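Skusteo opens sign-ups for Plurach, a home robot kit that takes on the bathroom sink

17 February 2019 - I've been itching to write this one! As of today you can put your name down for Plurach, our one-arm cleaning kit for homes and small guesthouses. We're taking 95 households in the first round, and kits ship in October.

Plurach comes with the arm, the Bindel hand and our Mandagi software, which holds up to 18 chores. I started with sinks - mine gets ugly fast - and it's still the chore I like showing people most. You pick the cloth (any old cloth, really), pick the chore and go do something else.

The monthly plan is $15 and covers updates and phone help. The kit itself is $2000, and yes, we do payments.

Plurach on sink duty, purple and black cloth in hand:

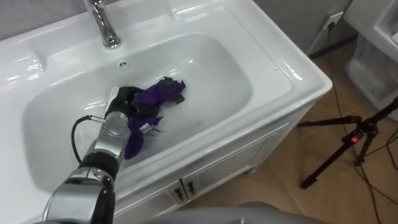
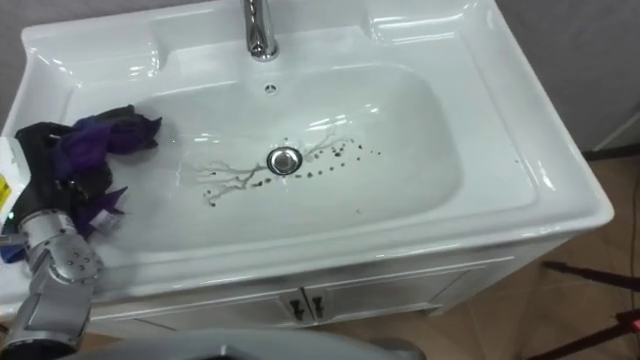
Sign-up is on the Skusteo website and takes a couple of minutes. We'll ask for your bathroom measurements, so have a tape handy. Reporters who'd like a demo can write to our press desk, and I'll set up a time myself.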